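The Hub at Mile 77

Sep 22, 2019 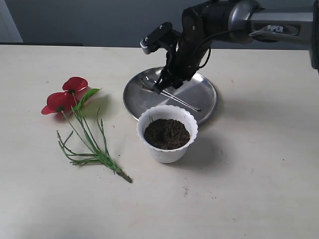
A small pot of soil and an artificial flower with two red blossoms, beside a round metal tray.

The right hub was the hotter of the two. Wilmer Echeverri held the back of his hand near the cap at the first fuel stop and felt nothing unusual. At the second stop, 77 miles from the house, he did it again and pulled his hand away.

He wrote both readings in the log. The log was a spiral notebook kept in the door pocket. It had columns for mileage, tire pressure, hub temperature and remarks. Under remarks he wrote: R warm.

"Warm," said Ilse Voß, reading over his arm. "You took your hand off it like a stove."

"Warm is the word I use."

"What comes after warm?"

He had not defined a word for that. He put the cap back on the pen.

The boat was an 18-foot aluminum skiff with a tiller outboard, bought from a dealer in Arboleda the year they moved inland. The trailer was a single-axle Kullik, galvanized, with bunks instead of rollers. Its bearings were supposed to be repacked every spring or after any season with more than a few saltwater launches. Wilmer had repacked the left side in March. He had then run out of grease, ordered more, and received it on a day when it rained. The tube was under the rear seat now, unopened, in the bag it came in.

Ilse did not know about the tube. She knew the bearings had been done, because the notebook said so. The entry read: Bearings, L. She had taken the letter for an initial, possibly the name of the grease.

They drove on at a lower speed. Wilmer kept the needle at a steady 50 and let the trucks go by. The trailer tracked straight. There was no smell and no noise that he could separate from the noise of the road. He turned off the fan to listen, then turned it on again.

"Is there something back there?" Ilse asked.

"No."

"You turned the fan off."

"I wanted to hear if there was something back there."

The ramp was at Jaltum, on the north side of the reservoir. They had booked a slip there through the end of the week. Her brother had already paid for half of it and was coming the next morning with his kids. The distance remaining was 11 miles, the last four on gravel. Wilmer had worked out that the hub would reach the ramp in the condition it was in, or slightly worse. What he had not worked out was what happened after that. A hot hub backed into cold water draws the water in past the seal. The rule was to let it cool before launching. He knew the rule well and had once explained it to a stranger at some length.

The squeal began on the gravel. It was high and even and rose with the speed of the wheel. He stopped where the shoulder widened at a cattle gate.

He set the brake, chocked the left wheel front and back, and put the jack under the axle as close to the right spring as it would go. The shoulder sloped toward the ditch. He placed a square of plank under the jack foot, raised the wheel an inch clear, and took hold of the tire at the top and bottom. It rocked. He turned it by hand and felt the roughness come up through the rubber.

"It isn't supposed to do that," Ilse said. She had never looked at a trailer wheel before, but she was right.

"No."

"But you did them in March."

He let go of the tire. A pickup passed and the dust moved over them and over the boat.

"I did the left," he said.

She thought about it. He watched her go back to the notebook in her mind and read the line again.

"L," she said.

"Yes."

"And there's no R."

"There's no R."

She walked to the gate and stood with her arms on the top rail. In the field beyond it was a stock tank with a windmill, and the windmill was not turning. Wilmer waited for the hub to cool. The manual gave no figure for this. After a while he pried off the dust cap, straightened the cotter pin, and backed off the nut. The outer bearing came out into his palm along with what had once been grease. It was the color of coffee. Two of the rollers had gone blue, and the race was scored.

The spare bearing set was in the tool box. He had bought it with the trailer and had never opened that either. He laid the parts on a clean rag in the order they would go in: inner race, inner bearing, seal, outer race, outer bearing, washer, nut, pin. He drove the old races out with a punch and tapped the new ones home, moving around the edge a little at a time. Then he went to the rear seat and got the tube.

Ilse had come back. She looked at the bag, which had the shipping label still on it, with the date.

"That was in the car," she said.

"Since spring."

"All those miles."

"It was 328 miles this season, including today. I can show you."

"I believe you wrote it down," she said.

He packed the first bearing the usual way, with a lump of grease in the left palm and the wide side of the cage pressed down into it until the grease came up between the rollers. He did it slowly. When he reached for the second one she had already picked it up and was holding it by the edges.

"Show me," she said. "Wide side down?"

"Wide side down. Press, and drag it toward you. You want it coming out the top."

She did it badly and then she did it well. It took her longer than it would have taken him. A line of grease ran down to her wrist and she let it. He set the inner bearing, seated the seal with the flat of the hammer and a block, slid the hub onto the spindle, and held it straight while she pushed the outer one in with her thumbs. Washer. Nut, snug, spin the wheel, back off, finger tight. New pin.

They wiped their hands on the same rag. He lowered the jack, tightened the lug nuts and collected the chocks. The old bearing he put in the coffee can with the bent pin.

It was nearly dark when they came over the last rise and saw the lights of the Dultance marina across the water, and below them the ramp, with one truck on it and a man standing in the bed. Wilmer pulled into the staging lane and shut off the engine. He got out and put the back of his hand to the right hub, then walked around and did the left.

When he got in again Ilse had the notebook open on her knee with the dome light on. She had written the mileage and the date. Under remarks she had put: Bearings, R – outer by I.V.

"How is it?" she said, with the pen still on the paper.

"Warm," he said. "A little. We should give it twenty minutes."

She wrote down the time.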